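Let the Clumsy Ones Stay In

I have an opinion about demonstration data and I've been boring my friends with it since July, so now it's your turn.

My opinion is that we throw away far too much of it. I mean the human-made stuff, the hours and hours of people picking things up and putting them down with hand-held grippers so that a policy can learn to do the same. Everybody I know in this line of work agrees that more examples are better, and then everybody turns around and deletes a big chunk of what they collected because somebody fumbled, or paused, or went for the thing twice. I did it too. I was really good at it!

I was the person who wrote the rejection rules at Skerkimach for most of a year. They fit on one sheet. No regrasps. No hesitation longer than two seconds. No contact with anything that isn't the target. If the object slipped, toss the take and reset. I was proud of that sheet, I laminated it, and I stuck it up where the operators could see it, which I now think was a bit obnoxious of me.

Then we had a week where Meron Asfaw and I went through one task together, 419 takes of it, and 103 of those had been thrown out under my rules. I'd never watched the rejects in a row before. You don't, normally, you see one, you click, it's gone and you've forgotten it before the next one loads. Watching them one after another was a strange afternoon. Some were junk, sure. Tracking dropped out, or the operator sneezed, or the wrong object was on the table. But most of them were a person getting into a small amount of trouble and getting out of it again. The thing tips, the person waits, comes in lower, gets it. That's a skill! That's the exact skill our policy didn't have. It would do the task beautifully as long as nothing went wrong, and when the grasp was off by a little it would carry on through the air with nothing in its fingers, cheerful as anything, and release that nothing very carefully over the bin.

And of course it did. We'd shown it 316 examples of things going fine.

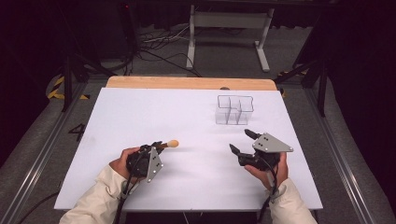 Two-handed work is where I feel this the most, and it's where the tidy rules do the most harm. With one gripper there's a limited number of ways to be untidy. With two you get all the business of one hand waiting for the other, one hand changing its mind, both hands arriving at the same spot and having to sort out who goes first. Take something as plain as a stick with a round ball on the end, held in the left gripper with the right one open and empty next to it. Under my old sheet, that empty right hand was a problem if it stayed empty for long. Hesitation, reject. But what is it doing? It could be getting ready to take the stick, or to steady something, or it could just be keeping out of the way, and keeping out of the way is a thing a robot has to learn from someone. If you only keep the takes where both hands are always busy, you end up with a machine that thinks both hands should always be busy, and I have seen that machine and it is exhausting to be near.

Desta Mersha, who I argue with about this more than anyone, thinks I'm being romantic. Her view is that a learning system copies what you give it, fumbles included, and if you feed it fumbles you'll get a robot that fumbles on purpose. She has a point and I've seen it happen. We once had an operator who tapped every object twice before closing on it (nervous habit, I think) and the policy came out with the tap. It tapped everything. It tapped the table when there was nothing there to tap. So no, I'm not saying keep it all and hope for the best.

What I'd do is label it. Mark the moment the trouble starts and the moment it's over, and let whoever trains the model decide what to do with the part in between. You can drop the mistake and keep the recovery. You can weight it down. You can start the example from the bad position, as if the robot had simply woken up there. None of that is possible if the take went in the trash on a Wednesday because a laminated sheet said so.

Labeling costs money, I know, I've done the spreadsheet. It cost us 21 hours of Selamawit Araya's time to go back through that one task, and she was not thrilled with me by the end. But we'd already paid for the takes! We'd paid a person to stand at a table and be careful for hours, and paid for the room and the resets, and then we binned a quarter of what we'd bought and ordered more. I can't think of another thing I buy that way.

The other piece of this, and I go back and forth on how much to make of it, is what the rules do to the people. Operators are not dumb. Tell them hesitation gets rejected and they stop hesitating, even when a sensible person would. They start placing the object so it's easy to grab. They pick the same spot, the same angle, the same little arc of the wrist, because it passes. By month three our best operators had an acceptance rate I used to brag about, and their takes were so alike you could have laid them on top of each other. I'd trained the variety right out of them — and then I went to a planning meeting and complained that we didn't have enough variety.

Nuria Adugna runs sessions at Idano and she does the opposite. She moves things while people's backs are turned. She'll swap the object for one that's a bit too heavy for a comfortable grip, or set it half off the edge of something. Her operators grumble, and her takes look terrible, long and wobbly and full of second tries. I watched 251 of them over a couple of evenings and I'd trade her ours tomorrow.

I will say that clean takes have their place. For the first batch of a brand-new task, when nothing works and you need to know if the setup is even capable of it, please, give me boring and perfect. And for anything really fast, I think a pause probably is just a pause. I haven't worked on fast things enough to be stubborn about them, and if you have, I'd like to hear from you.

But for ordinary slow table work with ordinary objects, I've changed sides. The laminated sheet is down. The new one has two rules on it: stop if something's broken, and if it goes wrong, keep going until you've fixed it or you're sure you can't. Desta wants a third rule about tapping, and I'll probably give it to her.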